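Kennzeichenhalter Zandov 2 – einzeilig, Kunststoff, schwarz

Lesezeit: 2 Minuten

Der Zandov 2 ist ein Halter für einzeilige Kfz-Kennzeichen und löst den ersten Zandov ab, den wir bis März geführt haben. Er wird fest mit dem Stoßfänger oder der Heckklappe verschraubt, das Schild kommt danach von vorn hinein. Der umlaufende Rand hält es an allen Seiten.

Die Grundplatte ist durchbrochen. Das spart Gewicht, und Spritzwasser läuft hinter dem Schild ab, statt dort stehen zu bleiben. Gerade im Winter setzt sich bei geschlossenen Haltern Streusalz fest, das später als weißer Rand am Lack zu sehen ist.

Artikelnummer: 623
Farbe: Schwarz, durchgefärbt
Material: Kunststoff
Gewicht: 80 g
Verpackungseinheit: einzeln oder im Karton zu 300 Stück
Hersteller: Nolte, Werk Bradow

Montage

Alte Schrauben entfernen und die Auflagefläche reinigen. Den Halter anlegen, mit der Wasserwaage ausrichten und die Bohrpunkte anzeichnen. An vielen Fahrzeugen passen die vorhandenen Bohrungen. Wo neu gebohrt wird, die Löcher vor dem Verschrauben mit Lackstift versiegeln. Schrauben handfest anziehen, kein Schlagschrauber. Bei Frost den Halter vorher ins Warme legen – kalter Kunststoff reißt am Schraubloch leichter ein.

Schrauben und Abdeckkappen liegen nicht bei. Wir empfehlen Blechschrauben aus Edelstahl mit flachem Kopf.
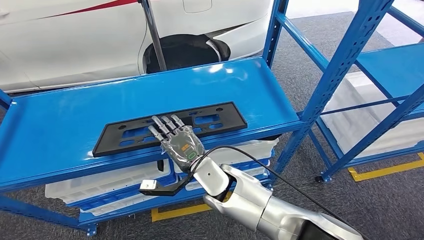 Kennzeichenhalter in Schwarz, flach auf blauem Regalboden.

Bedruckung

Autohäuser und Werkstätten bekommen die untere Leiste auf Wunsch einfarbig bedruckt, ab einem vollen Karton. Die Druckdaten bitte als Vektordatei schicken, Schriften in Pfade umgewandelt. Vor dem Druck geht ein Korrekturabzug zur Freigabe an Sie. Bedruckte Ware ist vom Umtausch ausgeschlossen.

Bestellungen, die bis 28. November eingehen, liefern wir noch in diesem Jahr aus. Fragen zu Druck und Mengenpreisen beantwortet Gudrun Strobel, Anfragen aus dem Ausland gehen an Cameron Skinner im Lager Piradstead.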